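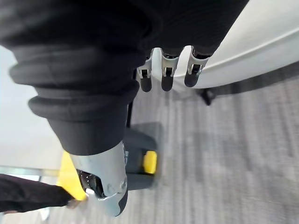 Figure 4. Black ribbed knit, bunched into thick folds.

Last updated Apr 6, 2024

3.2 How people store their knits

I'll admit I went into this part of the study with a favorite. I hang everything at home, sweaters included, and I was pretty sure the folders were fussing over nothing. So it stung a little to read through the survey answers.

We sent the questionnaire to customers of two secondhand shops, Tradness and Solik, and got 1,598 usable replies. Of those, 402 people said they owned at least one ribbed sweater they'd kept for ten years or longer. I got very attached to this group (their comments were a joy to read!) and most of this section is about them.

Rib is a funny fabric. The raised columns and the valleys between them let it stretch sideways and pull back in, and that's why it ends up at cuffs, collars and hems. It also bunches into fat rolls the moment you push it together, as in Figure 4, and plenty of our long-time owners told us they store it exactly like that — shoved in a drawer, no folding at all. I had coded "shoved" as neglect in my first pass. I went back and changed it to its own category, because 152 of the 402 picked it and they didn't sound neglectful to me. Several wrote whole paragraphs on washing.

Hanging was the answer people apologized for. They mentioned shoulder bumps, sleeves that had grown, and a hem that now sat at the knee. We didn't measure any garments, so I can't say how much of that comes from the hanger and how much from wet drying or plain old wear. The Zeman diary study has the same gap, and I'd love to see somebody close it with a tape measure.

One more wrinkle. The Solik replies came in during July, when most people's winter clothes were packed away, and I suspect some of them were answering from memory. The Tradness batch came in cold weather. I've kept the two apart in the tables for that reason, even though the pattern looks much alike in both.

Search articles Go

We use cookies to improve your visit. Accept Manage settings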